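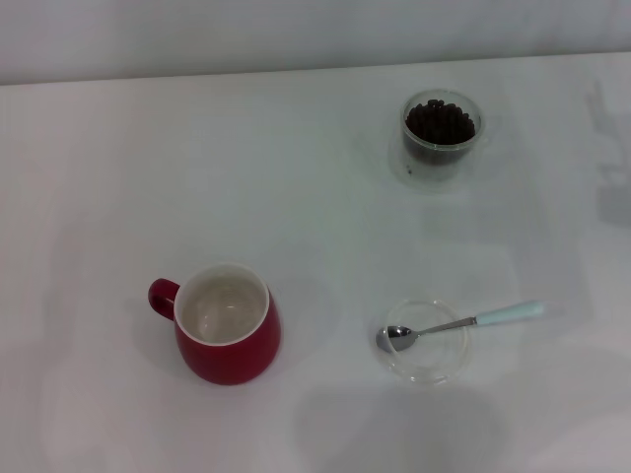 ## Two Grippers, One Spoon

The Durnis parallel gripper and the three-finger Gukero were run on the same arm, at the same speed, with the same wrist camera. Yaw Adjei set up the trials at the Owusu lab in February. The task is short: pick up the spoon, scoop coffee beans from the glass cup, tip them into the red mug, and put the spoon back on its dish.

Clear glass on a white table is hard on depth cameras. The rim of the dish returned so few points that the Zullimach controller often planned straight through it. Adjei fixed the dish height by hand in the config file and left the cup to the color camera, which finds the dark beans without trouble.

The Durnis closed on the blue spoon handle cleanly in 41 trials and dropped it in eight. Most drops came during the scoop, when the load twisted the handle between two flat pads. The Gukero held against the twist but needed more room under the handle, and it nudged the dish on the way in.

Both grippers ran with force capped at 8 newtons. Nkrumah Arthur, who wrote the grasp planner, wants the cap raised for the Durnis and softer pads fitted before the next round.

Cycle life is a separate matter. The Gukero's finger cables were re-tensioned at 2000 cycles. The Durnis stood at 3657 when the trials stopped, on its original pads.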